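Stapler care: clearing jams, cleaning the channel, choosing the right staples

Filed under: Workshop and desk tools
Revised in March by Aarne Nieminen

Most desk staplers that get thrown out have a dirty channel, the wrong staples, or a bent fragment stuck at the front of the magazine. All three can be fixed in a few minutes with tools already in the house. The procedure below applies to ordinary hand staplers with a top-loading magazine. Electric models and heavy-duty block staplers are covered on a separate page.

Tools and supplies

Fine needle-nose pliers or strong tweezers
A wooden toothpick or a thin bamboo skewer
A dry toothbrush
A lint-free rag
Light machine oil, the kind sold for sewing machines
A small flat screwdriver
Scrap paper for test stapling

Do not use cooking oil or spray penetrating oil. Cooking oil turns gummy. Penetrating oil runs out of the channel and leaves marks on paper for weeks.

How the parts work together

The magazine holds the strip of staples. A follower, pushed by a spring, keeps the strip pressed against the front. When the top arm is pushed down, a thin steel blade called the driver shears off the first staple and forces it through the paper. The legs meet the anvil, the small metal plate on the base, and the grooves in the anvil bend them over. A fault in any one of these parts gives a recognizable result on the paper.

Reading the bad staple

One leg folded under the crown: the anvil is out of line with the magazine, or the user is pressing at an angle. Check the anvil first.

Both legs crushed flat without going through: too many sheets, or the leg is too short for the stack.

Legs pointing outward: on many models the anvil turns to a second position for temporary fastening. Turn it back until it clicks.

Nothing comes out, but the arm moves normally: the strip is not reaching the front. Look for a weak follower spring, a dirty channel or a fragment under the driver.

Two staples at once: the strip is too narrow for the magazine, or the driver is worn at the tip.

Clearing a jam

1. Open the magazine fully and remove the remaining strip. Keep fingers away from the front opening.
2. Hold the stapler nose down over a tray and tap it against the palm. Loose fragments often fall out at this stage.
3. If a staple is visible at the front, grip it by the crown with the pliers and pull straight down. Twisting it can spread the slot.
4. If the staple is wedged behind the driver, press the top arm down slightly to expose it, then push it forward with the screwdriver.
5. Run the toothpick along both inside edges of the channel from back to front.
6. Reload with half a strip and test on two sheets.

A jam that returns within 20 strokes usually means there is a second fragment. Repeat from step 1 before taking anything apart.

Cleaning and oiling

Brush the channel dry first. Paper dust and staple glue collect at the front and under the follower. A stubborn glue deposit can be wiped with rubbing alcohol on the rag; keep alcohol off painted covers and printed labels. Let the metal dry, then put one drop of oil on the spring and one where the arm pivots. Work the arm ten times and wipe off everything that can be wiped. Test on scrap paper until the staples leave no oil mark.

Clean several staplers in one session if the household has them. Lay them side by side with the channels accessible and finish one before opening the next. Springs and followers from different makes look alike and do not interchange.

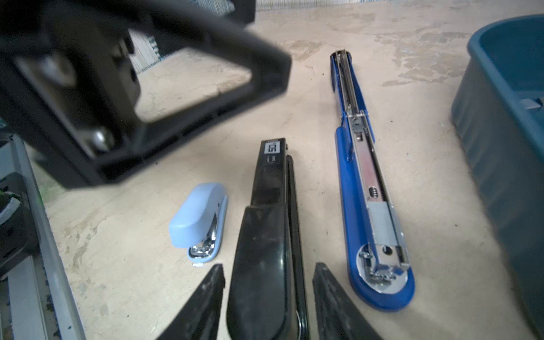

Three staplers on the work surface: short light blue, long black, long blue.

Matching staples to the stapler

Staples are sold by crown width, wire thickness and leg length. All three matter. A strip that slides freely but rattles from side to side is too narrow and will tip as the driver hits it. A strip that has to be forced is too wide and will stall the follower. Small pocket staplers often take a smaller staple than full-size ones, so keep the boxes apart and mark each with the name of the stapler it fits.

For reference, the two bench staplers here are a Kano and a Karppinen. The Kano accepts Dosov strips without trouble. The Karppinen does not, and needs the slightly wider Trernine strip, stock number 1447. The older box marked 608 fits neither and has been moved to the upholstery drawer.

Staple use is easy to underestimate. The last job, a set of stapled recipe booklets, took 369 staples, including the bad ones. Check that there is a spare box before starting anything of that size.

Storage

Store staplers closed, in a dry drawer. Damp rusts the follower spring long before it shows on the outside. Do not store a stapler with the magazine latched open; the spring should rest in its normal position.

Leave a partial strip in any stapler used weekly. Empty the ones used once or twice a year, as old strips can corrode together and stick to the channel.

When to stop repairing

Replace the stapler if the driver tip is chipped, if the magazine walls have spread so that the strip lifts out sideways, or if the anvil rocks after its rivet has been tightened. A weak follower spring alone is worth replacing when a spring of the same length and diameter can be taken from a scrapped stapler of the same model.

Related pages: Removing staples from hardwood; Sharpening a paper punch; Oiling scissors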